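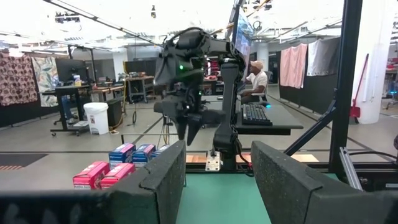
Lanying Qin will tell you that a robot learns about cereal the way a toddler learns about cutlery, by watching somebody do it right until everyone in the room is sick of it. She has been sick of it since the second week, by her own count, and would like it noted that she used to enjoy breakfast.

The outfit is called Sirkham, and its business is examples. A person guides the arms through a small chore, the cameras and joints record everything, and the recording goes into a pile. When the pile is big enough, a program studies it and tries the chore alone. The current pile concerns boxes and shelves, and it stands at more than 2,000 attempts. Of those, 318 were thrown out, mostly for hesitation. A learning system copies faithfully, and if you stop to scratch your nose, so will it, minus the nose. 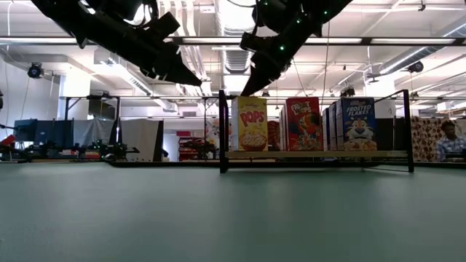

Then there is the matter of variety. Do the job too neatly and the machine knows one shelf, on one afternoon, under one set of lights. So the operators at Sirkham are asked to be a little sloppy in an organized manner, turning a box a few degrees or starting with an arm in an awkward spot. Shifts run in blocks of 12 attempts, followed by 10 minutes of looking at something far away.

Qin keeps a notebook of grips she is proud of. The program has no opinion on them. The next chore, due in June, is folding towels, and she has already asked whether it could be anything else.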